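PRESS RELEASE

09/11/2019

Darnovside covered market to reopen its produce hall after refit

The produce hall at Darnovside covered market reopens to shoppers this month, with new drainage, new lighting and space for 53 stalls. The hall closed in July when work began on the floor.

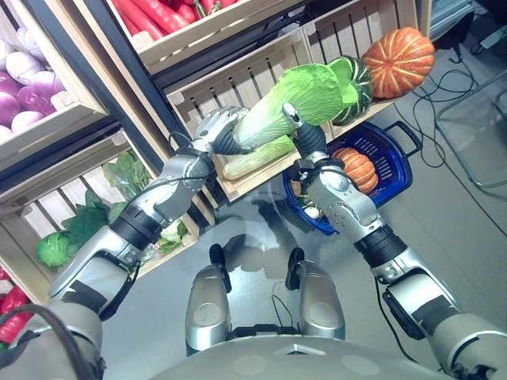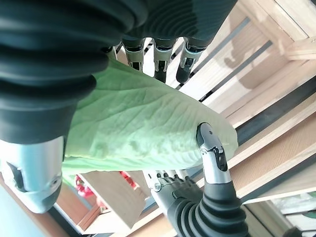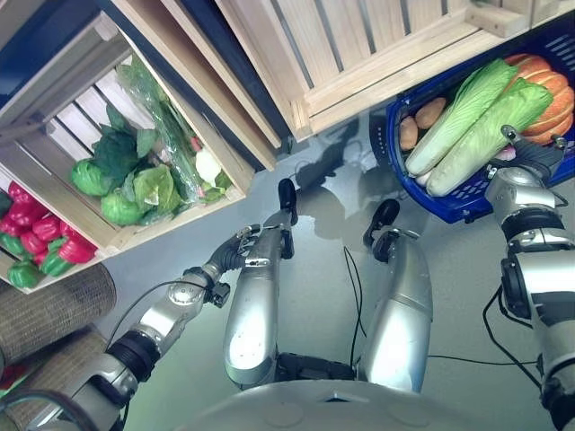
Produce at Darnovside. Top picture: a napa cabbage at the crates.

The refit was carried out by Boateng, the building contractor, for the market's operator, Andar. The old floor had been patched many times and held water near the fish counters after washing down. It has been taken up and relaid with a slight fall towards two new drains. The roof glazing on the Rikdale Road side has been resealed, and the gutters behind it have been replaced.

During the works, traders moved to temporary pitches in the lower car park. Most of them will return to the hall on reopening. Fruit and vegetable sellers will be grouped at the Rikdale Road end, nearest the loading bay, so that deliveries no longer have to cross the main aisle. Butchers and fishmongers keep their places along the back wall, where the cold stores are. Bread, cheese and dry goods will be in the middle.

Rents for existing traders stay at their present level for the first 20 weeks. After that a new scale will apply, based on the length of frontage and whether the pitch has a water supply. Traders have been sent the scale in writing. Anyone who has not received a copy should ask at the market office.

The hall will open from 7am to 4pm, Tuesday to Saturday. The late opening on Thursdays has been dropped. The car park will return to normal use once the temporary pitches have been cleared, and the first hour will remain free for market customers. Blue badge bays have been moved next to the lift.

Both entrances on Rikdale Road now have level access. The side door on Chapel Lane still has a step and will be used for deliveries only. Toilets are on the ground floor beside the market office and include a changing room for babies.

Work on the upstairs café is not finished. Andar expects it to open in the new year and is inviting bids from caterers to run it. Bid packs can be collected from the market office during opening hours.

A small number of pitches are still available, including day pitches for growers who only want to sell in season. Applicants will need public liability insurance and, where they sell food, registration with the local authority.

ENDS

Notes to editors

Andar runs the covered market and the outdoor market at Darnovside.

Media enquiries should be made to the market office, Darnovside Covered Market, Rikdale Road.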